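The Long Table at Druken

The woman who runs the supper club at Druken would prefer that we didn't use her name. Everybody in the village knows it already, she says, and anybody who doesn't can come to supper and find out. So she will have to be "our host" here, which suits her very well, because hosting is what she has been doing in one form or another since she was tall enough to carry a tureen.

We met in the back kitchen of the old chapel hall, where she was peeling a frightening number of parsnips and wouldn't hear of stopping. I was given a stool, a mug of tea and, after ten minutes or so, a peeler of my own.

"My grandmother kept a boarding house," she told me. "It was on the hill above Nuneo, and you could see the boats come in from the landing window. She had 6 lodgers at a time, never more, and they all ate together whether they liked one another or not. Some of them didn't speak for weeks! But they passed the potatoes."
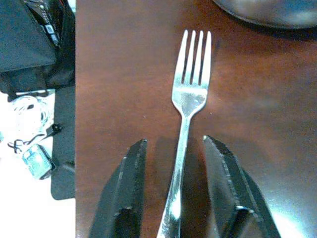

A fork on the dark wood table.

It was the passing of the potatoes that stayed with her. When she moved to Druken after her husband retired, she found a pleasant enough place where people waved across the road and then went indoors. The pub had shut, the bakery had gone the same way, and the chapel hall was used for jumble twice a year. She put a card in the post office window offering soup and bread to whoever fancied it, and on that first night in November she had 2 guests, one of whom had come to read the meter.

"He stayed, though," she said. "He had three bowls. He still comes, and he brings his mother now."

These days she can seat 62, if the children squash up at the end near the piano, and there is nearly always a waiting list. The rules haven't changed much. You sit where there's a gap, and you don't bring a bottle unless there's enough in it for your neighbours. The food goes down the table in big dishes and you help yourself and hand it on. I asked whether she had ever considered plating it up in the kitchen, as a restaurant would, and she looked at me as if I had suggested charging for the water.

"The moment you plate it up, people look down at their own dinner," she said. "If the dish is coming, you have to look up. You've got to say, have you had enough, or would you mind holding this, it's hot. That's a conversation already, you see. Shy people can manage that much." 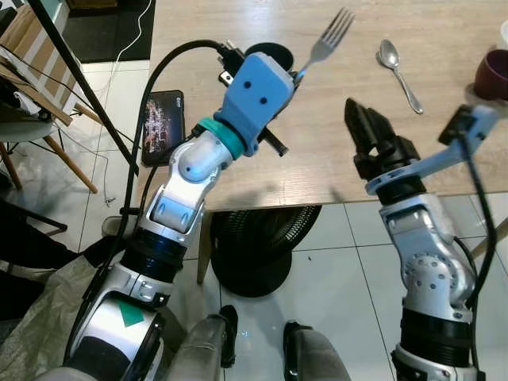 She has strong feelings about noise as well. There was a time when somebody kindly lent a stereo, and it went back the following week. What she likes is the sound a full room makes by itself, which she compares to rooks settling, and she says she can tell from the kitchen how the evening is going without putting her head round the door. If it drops too low she sends out the pudding early. (It was plum crumble on the evening I stayed, and it went out exactly when it should have, so I imagine we were behaving ourselves.)

Money is a subject she gets through quickly. There is a biscuit tin by the coats, and people put in what they can. Last winter the roof let in water over the stage, and a special supper, with the Tesfamariam bakery sending bread over and the Dridora choir singing between courses, raised £1,184 towards the slates. She was proud of that, although what she really wanted to tell me about was the bread, a soft, slightly sour flatbread that half the room had never tried and the other half argued over.

"I had a gentleman of eighty-odd tearing it up with his fingers and mopping his plate," she said. "He told me he hadn't eaten with his hands since he was a boy on the farm. He was so pleased with himself."
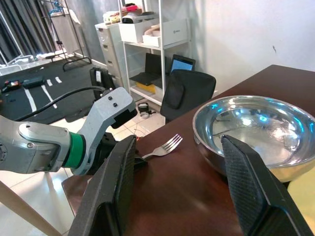 What she would tell anyone starting out

I asked what advice she had for other villages, and she put down the peeler for the first time that afternoon.

"Start with soup. It stretches, and it doesn't mind waiting for latecomers. Don't ask people to book until you absolutely have to, and don't be downhearted if it's only you and the meter man. Oh, and learn who can't abide celery."

Then she picked the peeler up again and pushed the last of the parsnips over to my side.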